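From: Darlene Gill
To: Skestby Walkers and Talkers list
Date: Wed 25 August
Subject: Re: [skestby-list] Blackberries, and where everyone gets to

Hello all,

Sheldon Bouchard wrote:
> Does anyone have the bramble jelly method Darlene used to make
> for the harvest table? I've got two carrier bags of fruit and
> a pan that isn't big enough. Mine came out like cordial last
> year and I'd rather not repeat that. Also, is it too early to
> be picking along the Runell road?

Sheldon, I do still have it, and I'm so pleased you asked, as I've been at the stove since Sunday and have jelly on the brain (and on the curtains, if I'm truthful). It isn't too early at all. My sister thinks we're a good week ahead of last year and I'd trust her on fruit over anybody. 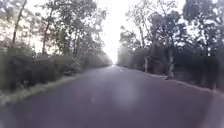
Reading time: 2 minutes

The method, then. Weigh your fruit after picking it over, and put it in the pan with just enough water to stop it catching. For every kilo of blackberries I add 300 grams of cooking apples, chopped up with the skins and the cores and all, because that's where the set comes from. I suspect that's your cordial explained, Sheldon – blackberries late in the season have hardly any pectin in them and they do need a friend. Simmer until everything has collapsed and you can mash it against the side with a spoon. Then into the jelly bag, over a big bowl, and leave it overnight. Don't squeeze it! I know it's tempting when there's all that lovely juice sitting in there, but you'll get a cloudy jelly and be cross with yourself in the morning. 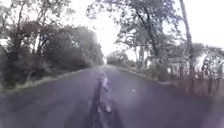 Brambles are fussy about light, and people waste a lot of time picking in the wrong place. You'll find plenty of leaf and thorn in deep shade and precious little to eat, and what there is tastes of nothing much. Where a road runs past a thick dark wall of trees on one side and a taller, more open row on the other, with a bit of grass verge to stand on, I'd always try the open side first for berries, as the sun has some chance of getting in. Take a stick with a crook for the high ones, and wear something with sleeves you don't love.

Next day, measure the juice and put in a pound of sugar to the pint. (I've never managed to do this part in metric, sorry, it's how my aunt wrote it on the back of the envelope.) Warm it slowly till the sugar's gone, then boil it hard. Mine took around 10 minutes this week, but start testing early with a saucer from the freezer. If it wrinkles when you push it, you're there. I got 11 jars out of the last lot, though they were small ones.
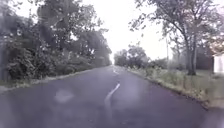
Brittany Marchand: I'd put in the juice of a lemon as well, just before the boil. It sharpens the whole thing up and I've not had a runny batch since I started doing it. I also skip the jelly bag and use an old pillowcase, scalded first.

Thank you, Brittany, I've pasted that in from your note of Monday so that Sheldon has it all in one place. I'm coming round to the lemon. The pillowcase I shall have to think about, mine are all rather floral.

One more thing, about picking after rain. The berries look marvellous but they go mouldy so quickly, so if you do get them home damp, spread them out on a tray and cook them the same day. And if you can't face it, freeze them. I was still making jelly from the freezer in January and it was every bit as good, though I did put in extra apple.

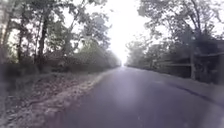 Faizal Govindasamy thinks I'm wrong about freezing and says they lose half their flavour by Christmas, and that anybody with a glut should make vinegar with it instead. Well, I've tried his vinegar and it was delicious on a pancake, so perhaps he should send the recipe round. Faizal, would you?

Sheldon, you're welcome to borrow my big pan. It's at Jaxon Pelletier's at the moment as he's doing chutney, but he's promised it back by Saturday. The handle on the left gets very hot so do use a cloth.

I'm also short of lids, if anyone has spare ones for the ordinary honey jars.

Love to all,
Darlene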